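December 22, 2023

Last entry before the break, and a good one to finish on. The utensil pot question has been on the list since November and today I gave it the whole afternoon.

Where we were: the tall pot from the Trinbridge box looks fine on the shelf but is hopeless for short spatulas. They sink in up to the shoulder and you end up fishing for them with your fingertips. The wide one is the opposite. Everything leans out at a mad angle and the heavier spoons pull it over if they all drift to the same side. I had more or less given up on finding a middle way until I dug out the small squarish cup, the cream one with the matte outside. I like it very much! The rounded corners do something the round pots never did, which is give a handle somewhere to settle. In a round pot the handle slides along the wall until it meets another handle. In this one it finds a corner and stays put.

Weighed it dry: 378 g. Lighter than I would have guessed from holding it, and still steady with a wooden spatula in it. I wouldn't put the steel ladle in there.

Tried the spatula first with the paddle up, then with the paddle down. Paddle up is clearly the right way. The broad end is easy to see and easy to pick out, and the working end stays off the bottom of the cup where crumbs and drips collect. Going in handle first does need a bit of a tilt, as the opening isn't generous. Tip in over the near rim, let it touch the far wall, then bring it upright.

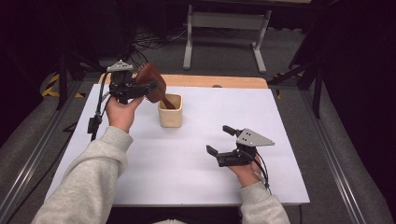
The other thing I wanted to settle was the wood. The reddish-brown spatula is the nicest of the lot, with a lovely grain when the light gets on it, and it has had no oil from us at all. Compared it with the pale Zavik one that was oiled last month. The oiled one feels smoother along the handle but it is a touch slippery, and it left a faint mark on the inside of the wide pot. For anything unglazed I'd now oil the paddle only and leave the handle bare. Worth adding to the care sheet.

Sanded the handle end of the Zavik one with 2000 grit to take the shine off. Two minutes' work and a much better grip. Will do the others the same way.

Cups left to try: 4, all from the Dlamini batch and all a little taller. My hunch is that the squarish shape matters more than the height, but I'd love to be wrong, as the tall ones are so handsome.

To do in the new year:
– spoon test in the square cup, short handles first
– water ring test on the unglazed base, left standing for 8 hours on scrap board
– ask Staretow if they do the same shape a size up
– rewrite care sheet (paddle only!)

Pots are back on the second shelf, spatulas in the drawer underneath. The square cup is on my desk with pencils in it until January, and if anyone needs it for tea towels or teaspoons they can't have it.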